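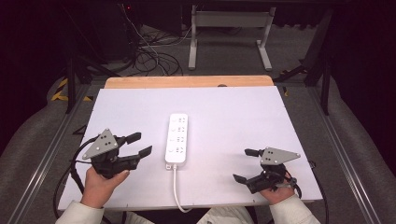
Sillville, Oct 22, 2026

Wimside Women train on a pitch they share with two boys' sides and a walking football group, and for most of last winter they had the half nearest the car park. The floodlight on that corner did not work. Players learned to stay out of it.

This season they have the whole pitch for two hours a week, a paid physio on match days and a place in the third round of the county cup. They have also won 10 of their first 11 league games, the exception being a wet afternoon at Malabanan Park when they were three down by half-time and lost by a single try.

The club started its women's section with enough players for sevens and not much else. Most had come from netball or hockey. Some 200 people watched the last home match, which is more than the men's second team has drawn in years, and the bar ran out of chips.

The style has changed too. Wimside used to kick for territory and trust their scrum. Now they run it from almost anywhere, with the full-back joining the line early and both centres happy to pass out of contact. It goes wrong fairly often - two of the tries they have conceded came from loose passes in their own 22 - but the coaches have told them to carry on.

Money is still tight. Tilex, the flooring firm on the ring road, pays for the shirts and the minibus to away games. Players buy their own boots and gumshields, and several take unpaid time off work when the journey is a long one.

The cup tie is in December, away to a side from the division above. Wimside will be without their first-choice hooker, who has a broken thumb, and expect to start with a teenager in her place. The coach leaves at eight.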